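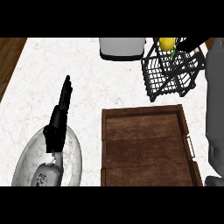 A simulated kitchen counter seen from above, with one gray arm at the right edge and a black gripper at the left.

How a Robot Practices in a Pretend Kitchen

A simulator is a computer program that copies part of the real world. It stores the shape of each object, where the object is, and how heavy it should be. Then it works out what moves when something gets pushed.

The counter in the picture exists only inside a computer. So do the lemon, the dish rack and the wooden tray. Marina Zervas and Despina Lazaridis use it in their shared workshop in Horthorpe, where they are building a two-armed robot called Pama. The metal parts of Pama are still on the bench. The program that will steer them is tested in the simulator first.

Each test is called a run. A run starts with the objects in their places and ends when the task is done or the time is up. By August the builders had logged 2,674 runs. In 489 of them, an arm bumped into something it should have missed — usually the rack. A bump in a simulator breaks nothing. The program is reset and the next run begins.

A gripper is the robot's hand. Pama's has fingers that open and close. To pick up a lemon, the program has to choose three things: where the gripper goes, which way it is turned, and how hard it squeezes.

Simulators also make mistakes. Real lemons are a little soft, and real counters can be slippery. If the numbers in the program are wrong, a move that works on the screen can fail on the bench. Engineers call this difference the "reality gap." Zervas measures real objects with a scale and a ruler, then types the numbers in.

Words to know
Simulator: a program that copies how things behave.
Gripper: the part of a robot that holds objects.
Run: one try at a task, from start to finish.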